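5. Comparing hands on soft objects

Please read this section after you have finished section 4 (mounting the hand and first movement). It explains how we compare the Punia hand and the Clillness two-jaw gripper on soft objects, with the same arm and the same Gwilliam controller. The procedure was written by Lena Marciniak and checked in March by Ewurabena Appiah at the Silbridge workshop. If your controller has an older menu, the names of the pages can be a little different, but the order of the steps stays the same.

5.1 Before you begin

The controller must be switched on for 28 minutes before the first measured grasp. During this time the force reading moves slowly, and results which are taken too early can not be compared with later ones.

1. Press the stop button and release it again. The lamp on the controller must go out and come back.
2. Open the page "Tool" and choose the hand which is mounted. The controller does not recognise the hand by itself.
3. Enter the tool weight from the label on the flange adapter.
4. Open the page "Wrist view" and check that the picture is moving when you move the arm by hand.
5. Set the closing force to level 2.
6. Save the settings under a new name. Do not write over the settings of the other hand.

CAUTION: When the wrong tool is chosen in step 2, the arm believes that it carries a different weight and it can sink when the brakes open. Keep your hands away from the space under the arm.

5.2 Placing the object

Use the same object for both hands and put it in the same position each time. A plush toy with long fur is a good first object. It gives way under the fingers, and its outline is difficult for the camera, so the differences between the hands are seen quickly. Mark the position on the table with tape. Brush the fur with your fingers in one direction before each grasp, otherwise the height of the object changes from one attempt to the next.

Note: A pale object on a pale table is hard to separate from the background. Put a dark cloth under it if the wrist view shows no clear border, and keep the cloth for the second hand also.

5.3 Approach

1. Move the arm to the start position, straight above the object.
2. Turn the wrist until the fingers point down and stand side by side over the object.
3. Lower the arm at slow speed until the fingertips are just at the fur. Watch the wrist view during this movement and not only the height number.
4. Stop and wait until the fingers do not swing any more.
5. Press "Set contact height". This value is used for all the following grasps.

With long fur it is not easy to say where the contact begins. We take the height at which the first fingertip reaches the fur, even when the other fingertips are still a little above it. 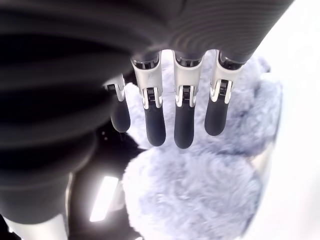
Must I set the contact height again when I change from one hand to the other?

The contact height belongs to the tool, so it has to be set again after each change. The controller keeps the old value until you press the button, and it gives no warning about this.

5.4 The measured grasps

1. Choose "Single grasp" and press start. The hand closes, lifts the object, holds it and puts it back.
2. Write in the table whether the object was held, turned or dropped.
3. Brush the fur and put the object back on the tape mark.
4. Repeat until you have 6 grasps.
5. Raise the closing force by one level and make the same number of grasps again.
6. Change the hand as described in section 4, and begin again from 5.1.

The complete comparison takes roughly 6 hours for two persons, with the change of the hand included. It is better to do it in one day, as the light in the room has an influence on the wrist view.

Note: If the object turns during the lift but does not fall, write "turned". Do not write "held", even when it looks stable at the end. In our first tables these two were mixed and we had to repeat the work.

CAUTION: Do not pull the object out of a closed hand. Choose "Open slowly" first. Fibres can be drawn into the finger joints, and a joint which has fibres inside will close later than the others.

5.5 After the comparison

Open the hand completely and switch off the controller. Look at each finger joint with a lamp and take out loose fibres with tweezers, never with compressed air. Clean the fingertips with a dry cloth. Copy the table and the saved settings of both hands into the same folder, and write the software version of the controller in the first line of the table.

If one finger still closes late after cleaning, go to section 7.2 before you use the hand again.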